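Pandale Desk Tray, 3 Compartment Series
Item group: Desk and bench organizers
Sold by Luvurov Supply

Overview

The Pandale is a low, open tray for the small items that collect on a desk or workbench: clips, spare keys, batteries, pens, tape, cable ends. It sits flat, has no lid and needs no assembly. The dividers slide out if you want larger sections.

We carry it in two sizes. The standard tray fits most desk drawers. The wide tray is meant to stay on top of the desk and is too deep for a shallow drawer — measure before you order.

Price

Standard tray: $49
Wide tray with felt liner: $124
Replacement dividers are sold in packs of 2.

Setting up

Empty the desk first and wipe it down. Sort what you have into things you use daily and things you don't, and give the front sections to the first group. Tape takes up more room than people expect. Rolls wider than the sections can stay beside the tray or go in the Purkow side bin, sold separately.
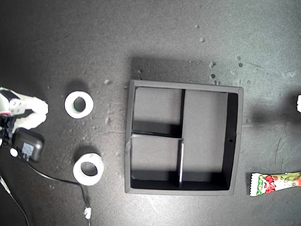
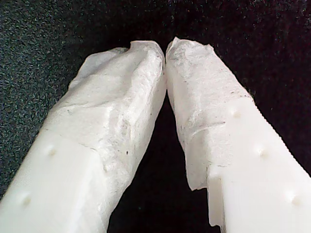 Power adapters should be stored outside the tray. The cords push the dividers out of line, and a heavy adapter will tip the standard size if it is placed at one end. A hook under the desk works better.

Care

Shake out crumbs and dust once in a while. Wash the tray by hand with dish soap and lukewarm water, then let it dry before putting the dividers back. Do not use the dishwasher. The felt liner can be vacuumed but should not be soaked. Ink marks usually come off with rubbing alcohol on a soft cloth — test a corner first.

Fit with other products

The wide tray stacks on the Zhong drawer base. The standard tray does not. Trays bought before May have slightly thicker dividers, and the current replacement packs will be loose in them. Ask for the older style when ordering and we will check the stock.

Shipping and returns

Orders placed before noon leave the same day. Unused trays can be returned in the original carton. Liners that have been cut to size cannot be returned.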